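Tips > Kitchen > Watch Parties

We use cookies to remember your reading preferences. Accept / Manage settings

Feeding a Crowd on Debate Night

I love debate night! Give me a big televised speech, a full couch and something hot in a bowl, and I'm happy until the last pundit goes home. My neighbor Chia-hao Siu and I have been trading hosting duties every campaign season, and these are the tricks we keep coming back to.

Get all the chopping done before the pre-show coverage starts. Once the moderator says good evening, you don't want to be hunting for a peeler. Eggplant, peppers and onions can be cut in the afternoon and kept in covered bowls in the fridge (salt the eggplant, let it sit 40 minutes, then pat it dry). 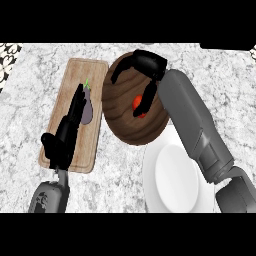 A small eggplant on the cutting board.

Roast the vegetables on 2 sheet pans so they brown and don't steam. Swap the pans between racks halfway through, and use the first candidate's opening statement as your timer if you like. It works shockingly well!

Keep dips in a slow cooker on warm with the lid tilted a little. Set it near an outlet well away from the TV, or people will stand in front of the screen all night and somebody will miss the one answer everyone argues about later.

Put out small plates. Big ones end up on the floor by the first rebuttal.

For spilled salsa on the rug, scrape up what you can with a spoon, blot with cold water and a drop of dish soap, then blot again with plain water. Don't rub.

Freeze leftover roasted vegetables flat in bags. Mine went into soup all through October, and I still had a bag for election night, when the count runs late and a hot mug at 11 p.m. is the best thing in the world.

Contact | Copyright Trikodano Kitchen Notes | Back to top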